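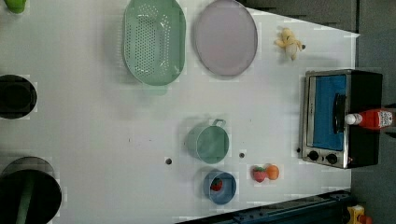
Ploddale Kitchen Demos - README

Maintained by Nesma Ouali. Complaints also go to Nesma Ouali.

What you get

400 demonstrations of a robot arm being driven around a toy kitchen by a person at a remote control. The props are plastic fruit, dishes, a ketchup bottle and a small toaster oven. No food was cooked, although a good deal of time was spent near the oven.

Each demonstration is one folder with overhead video, joint positions, gripper state, and a text file saying what the operator was asked to do. A second text file says what the operator thinks they did. Train on the first one. Read the second one when you need cheering up.

How it was recorded

Operators practiced for 90 minutes before anything counted. Refugio Orozco and Estrella Huerta drove most of the folders, and you can tell them apart after a while: Refugio goes straight at things, Estrella hovers. We left both styles in. If your policy hovers, you know who to thank.
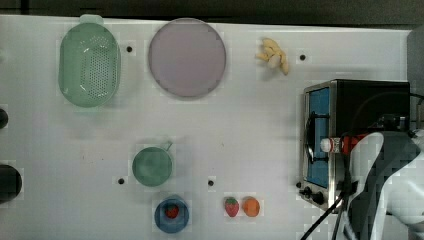 Châu Vương wrote in to say that hovering is the best part of the data, that her own model only learned to line up with a bottle after she stopped trimming the pauses, and that whoever wrote "consider cutting idle time" in the old README should consider it themselves. The advice has been removed. The script that follows it, trim_idle.py, is still in the tools folder and is off by default.

Splits

Train has 300 folders. The rest are held out, and we would like them to stay that way - the Lukumay release had a leak between splits and we are still getting mail.

Known problems

- Gripper state lags the video by 2 frames. Shift it yourself or use the loader.
- Failed grasps are kept and marked "fail" in the label file. Some operators marked very generously.
- Prompts say "pot" and "cup" for the same object, depending on who typed them.
- Anything recorded on the Sunday has the clock set wrong. Folder order is still correct.

Not included

Force readings, audio, and the operators' remarks, which is the same thing as audio.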